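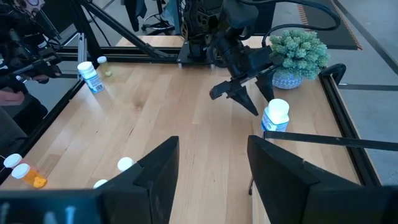

Pale planks, straight grain, one brown knot

Cetier Founder's Day Planner
Sold by Willetti. 200 pages, hardcover. Item 409.

We stock it, so we should like it more than we do. The maker says 50 successful founders shaped the layout. We asked which ones and got a brochure.
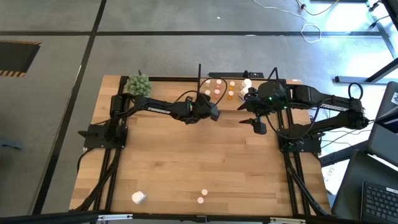

Two black arms over a blond wood tabletop

What you get is a page per day, with slots starting at 4 a.m. If getting up at that hour made people rich, bakers would own everything. The "vision" box takes up almost half of each page, and Noemí Palacios in our shop uses hers for grocery lists.
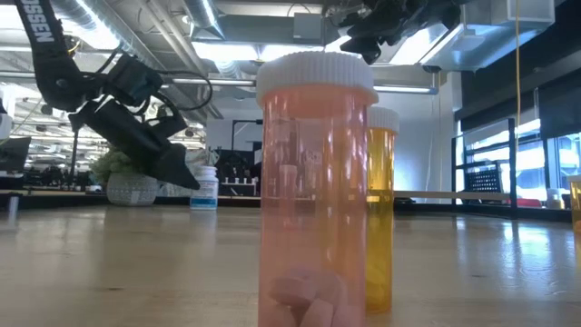 Orange pill bottle, white ribbed cap

The paper is good and the binding lies flat. Pages are undated, so you can quit in February and pick it up again later. Skip the mindset workbook, sold separately. Returns accepted if unmarked.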